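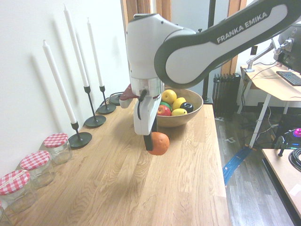 Three trains and a ferry to look at marmalade, and I would do it again tomorrow! The Flemden Citrus Fair has been on my list for years, ever since I burned my first batch of Sevilles and decided that somebody, somewhere, must know how to do this properly. A lot of those somebodies turn out to meet up in one drafty old customs hall by the harbor every winter, and they are extremely willing to talk.

I came in on the early boat from Vuvport with a backpack full of empty jars (you can swap them for a small discount at most of the stands, so bring some if you go). The walk up from the dock takes ten minutes if you don't stop at the bakery. I stopped at the bakery. They do a bun during fair week with candied peel and cardamom, and the line was out the door, and I ate mine on a bollard in the wind with sugar all over my scarf.

The hall itself was built for fruit. Ships used to unload crates straight onto the ground floor, and the old iron rails for the carts are still set in the stone, so watch your ankles. A board by the entrance explains how auctions worked – buyers sat on raised benches on one side, sample crates were split open on a long counter, and each lot was sold in less time than it takes me to peel a clementine. The benches are still there and they are still uncomfortable.

The marmalade tables

Let me start with the reason most people come. This year the fair took in 1,997 jars for judging. I asked one of the stewards how anyone can taste that many and still have a tongue, and she explained that the judges work in pairs, eat plain crackers and weak tea in between, and stop after lunch. Each pair holds the jar up to a window first, then tips it, then looks at how the peel is spread through the jelly. Only after all that does a spoon come out.

You can taste from the opened jars once the judging is done. I went for the thick-cut end of the table and worked my way down. My favorites:

A very dark one made with brown sugar and a little black tea, bitter enough to make your ears move.
A pale grapefruit and ginger, almost clear, with peel cut as thin as thread.
A blood orange with bay leaf that I went back for twice, and then a third time when the steward was looking the other way.

There was also a smoked one. I'm glad somebody made it.

The Fjeld cold rooms

At eleven I joined the tour of the Fjeld warehouse next door, where fruit is kept before it goes out to shops along the coast. You get a paper hat and a padded jacket that smells of lemons. I had pictured refrigerators, only bigger, but the rooms are each set differently, and our guide had us walk from one to the next so we could feel it on our faces. Lemons like it milder than oranges do. Grapefruit sulks if it gets too cold and comes out in little brown pits, so it has a room to itself.

What I liked best was the sorting line, where we were allowed to stand behind a rail for as long as we wanted. Small fruit drops out first, then medium, then the great big navel oranges that only go to juice bars and show-offs. The sound is lovely – a soft steady thudding, like somebody walking around upstairs in socks. Our guide picked two oranges of the same size and had us hold one in each hand. One was clearly heavier, and that is the one you want, every time. Thin peel, more juice. I've been doing this in my grocery store ever since and I'm sure they think I'm odd.

She was also firm on green patches. They don't mean an orange is unripe, apparently. The color of the peel has a lot to do with how cool the nights were, and a perfectly sweet orange can be partly green on the outside. I have been putting those back on the pile all my life.

Lunch, and the peel class

Lunch was fish soup with a strip of orange zest in it, from the stall nearest the stairs. Get there before noon. By half past there were only cheese rolls left, and I heard some real sadness in that line.

Then I had a place in the candied peel class, which is held upstairs and takes eight people at a time. We blanched our peel three times, changing the water each time, and then simmered it in syrup while our teacher walked up and down telling us not to stir. I stirred. My syrup went grainy at one side of the pan and she fixed it with a squeeze of lemon and a look. We took our strips home on a sheet of parchment with instructions to leave them uncovered overnight. Mine sat on the hotel radiator, were a bit chewy by morning, and were gone before I reached the ferry.

The Drenard trees

Don't skip the courtyard. The Drenard nursery brings its potted trees over for the fair and sets them up under a glass roof, and the smell of the blossom when you push open the door is something I can't do justice to. There were kumquats, calamondins, a knobbly citron with fruit as long as my hand, and a finger lime that was all thorns. I asked about the sad lemon tree in my kitchen, which drops its leaves every winter, and was told to move it away from the heater, water it less and stop turning it around. So that's three things I was doing wrong.

I bought a kumquat, of course. It came back on the ferry between my knees and has kept all but one of its fruits.

If you want to go

Tickets are sold at the door and the attendance board by the coat check said 3,004 when I left on the last afternoon, so expect a crowd. Mornings are calmer. The class fills up first, so put your name down as soon as you get in and look at everything else afterward. The Fjeld tour has steps and a wet floor in places – wear real shoes. Entry forms for next year's jars go out in June, and they cap the homemade section at 500, which I know because I've already written it on the kitchen calendar. I'm thinking blood orange. Possibly with bay leaf, if that isn't too obvious a theft.

Posted February 13, 2025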